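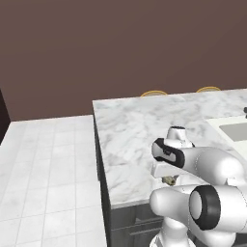
Wer eine Arbeitsplatte aus Naturstein bestellt, erhält in der Regel ein Angebot mit Material, Dicke, Kantenprofil und Preis je Quadratmeter. Angaben zur offenen Porosität, zur Imprägnierung oder zur Säurebeständigkeit fehlen fast immer. Ich halte das für einen Mangel der Branche, der sich mit geringem Aufwand beheben ließe. Weißer Marmor mit weichen grauen Adern, wie auf der Kücheninsel oben, wird in Prospekten nach der Aderung sortiert und nach der Aderung bezahlt. Über das Verhalten gegenüber Zitronensaft sagt die Aderung nichts aus.

Marmor besteht überwiegend aus Calciumcarbonat. Säuren lösen es an der Oberfläche an, und auf poliertem Stein bleibt eine matte Stelle zurück. Eine Imprägnierung verhindert diesen Vorgang nicht. Sie verzögert das Eindringen von Öl und Farbstoffen in die Poren, mehr leistet sie nicht. In Verkaufsgesprächen werden Fleck und Ätzung trotzdem regelmäßig in einen Topf geworfen. Der Käufer hört »versiegelt« und versteht »unempfindlich«.

Die Firma Kuderer legt ihren Angeboten seit einigen Jahren ein Datenblatt bei, auf dem beide Eigenschaften getrennt aufgeführt sind. Das Blatt ist eine Seite lang. Es nennt die Wasseraufnahme, das verwendete Imprägniermittel, das Intervall der Nachbehandlung (hier: 6 Monate im ersten Jahr) und in einer eigenen Zeile den Satz »nicht säurefest«. Bei Arancibia fehlt ein solches Blatt; dort steht im Kleingedruckten, Veränderungen der Oberfläche seien materialtypisch. Juristisch mag das genügen. Als technische Auskunft ist es wertlos.

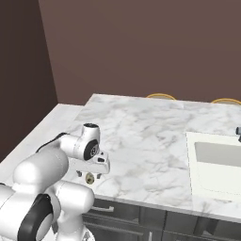 Bildnachweis: Archiv Nultham

Gegen ein verpflichtendes Datenblatt wird eingewandt, Naturstein sei kein Industrieprodukt und schwanke von Block zu Block. Das trifft zu, spricht aber eher für die Angabe als dagegen. Wo Werte streuen, gehört die Spanne ins Angebot. Holzhändler geben Feuchtebereiche an, Ziegelwerke Toleranzen. Ein Steinmetzbetrieb, der Platten ohnehin einzeln auswählt und aufmisst, kann eine Probe desselben Blocks zurücklegen und prüfen. Für die Wasseraufnahme braucht er einen Trockenschrank und eine Waage.

Der zweite Einwand betrifft die Kosten. Zarkex berechnet für die Prüfung einer Charge 220 Euro. Verteilt man den Betrag auf 5 Küchen aus demselben Block, entfallen auf jede 44 Euro. Das Nachpolieren einer einzigen Ätzstelle vor Ort kostet 80 Euro zuzüglich Anfahrt, und bei der einen Stelle bleibt es selten.

Offen bleibt die Frage der Oberfläche. Poliert verkauft sich besser als geschliffen, weil die Platte im Ausstellungsraum glänzt. Im Gebrauch fällt auf einer matt geschliffenen Fläche die Ätzung weit weniger auf, denn der Glanzunterschied zur Umgebung ist kleiner. Auch diese Angabe gehört in das Angebot, und zwar vor die Wahl des Kantenprofils.

Ich rate niemandem von Marmor ab. Er lässt sich gut bearbeiten, er lässt sich überarbeiten, und viele Besitzer stören sich an den Spuren nach einer Weile nicht mehr. Diese Entscheidung setzt allerdings voraus, dass die Eigenschaften vor der Unterschrift bekannt sind. Bis ein Datenblatt üblich ist, sollte man sich ein Reststück aushändigen lassen, eine halbe Zitrone darauf ausdrücken und den Saft über Nacht stehen lassen. Danach wird die Stelle abgewaschen, getrocknet und unter flachem Seitenlicht betrachtet.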